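Jornada de puertas abiertas en Genimmont: reciclar, reparar y comer mochi

Llevaba dos años queriendo ir a la jornada de puertas abiertas de Genimmont y siempre se me cruzaba algo (una boda, una gripe, el perro). Este junio por fin me planté allí, con la mochila, una botella de agua y unos zapatos que resultaron ser malísima idea, porque el recinto es enorme y casi todo el suelo es de grava.

Para quien no lo conozca: Genimmont es la planta de reciclaje y reparación que hay saliendo por la carretera vieja, pasado el vivero. Durante el año solo ves camiones entrando y saliendo, pero una vez al año abren la verja y te enseñan casi todo. La entrada es gratis, aunque hay que apuntarse antes. Yo iba en el turno de las diez y éramos 30 personas, con muchos niños y una señora mayor que se sabía las respuestas mejor que la guía.

La guía era Huia Kereama, que lleva la parte educativa y habla a una velocidad tremenda. ¡Qué energía a esas horas! Empezamos por la nave del vidrio, la más ruidosa con diferencia. Te dan tapones y un chaleco que a mí me quedaba como un camisón. Ahí aprendí que llevo toda la vida tirando mal los vasos rotos: el vidrio de beber no va con las botellas, porque funde a otra temperatura y estropea la mezcla. La señora mayor asintió con cara de «ya os lo decía yo».

Después pasamos a los textiles, mi parte favorita. Separan la ropa a mano, prenda por prenda, y lo que está bien se va a la tienda de segunda mano de la entrada, que se llama Ilto. Sadao Hamada lleva allí desde que se abrió la sección y distingue la lana del acrílico con los ojos cerrados. Nos hizo la prueba con unos jerséis y yo fallé todas (¡todas!), pero un niño de unos gafotes enormes acertó casi sin pensar y se llevó un aplauso.

De ahí cruzamos el patio hasta el edificio Fernell, donde están los talleres de reparación. Hay uno de muebles que huele de maravilla a cera, uno de bicicletas y otro de aparatos eléctricos y electrónicos. Asuka Mizuno, que coordina los tres, nos contó que en primavera les entraron 77 lámparas de un hotel que cerraba y que pasaron semanas cambiando cables. Ahora las venden a un precio muy razonable. Casi me llevo una de pie, pero iba en autobús y me vi peleándome con ella en la última fila.
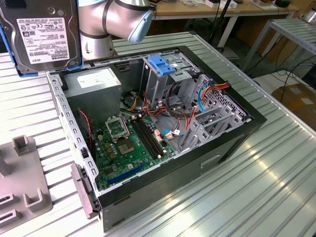
Lo que más preguntaba la gente era si se puede llevar algo de casa para arreglarlo. Sí se puede, pidiendo cita, y te lo arreglas tú con alguien al lado que te va guiando. A mí esto me parece una maravilla. Tengo una tostadora parada desde Navidad y ya he pedido hora, así que os contaré. Para las bicis no hace falta cita, pero las tardes se llenan y toca esperar.

A mediodía montan comida en la explanada. El puesto con más cola era el de la familia Ishida, que hace mochi de judía dulce y unos bollos al vapor rellenos de verdura. Esperé un buen rato al sol y mereció la pena, aunque los bollos quemaban como el demonio y me dejé la lengua. Las mesas son compartidas y acabé sentada con Riku Hoshino, un profesor de instituto que trae a sus alumnos todos los cursos, y estuvimos hablando de compost media hora larga. De compost, yo, que he matado hasta un cactus.

Por la tarde había charla en el salón pequeño. Solo caben 47 sillas y ya estaban ocupadas cuando llegué, así que la escuché de pie junto a la puerta. Itsuki Iwasaki explicó qué pasa con el cartón mojado y por qué las cajas de pizza dan tanta guerra. Se me hizo un poco larga al final, y el micrófono iba y venía, pero las preguntas estuvieron muy animadas.

Antes de irme pasé por Ilto y salí con un mantel de cuadros, dos novelas y una jarra verde que no necesitaba para nada. Pagad en efectivo si podéis, porque con la tarjeta había bastante lío.

Si os animáis el año que viene: calzado cerrado, gorra y el primer turno de la mañana, que luego aprieta el calor. El autobús para justo en la verja, pero el último de vuelta sale a las siete y va hasta arriba.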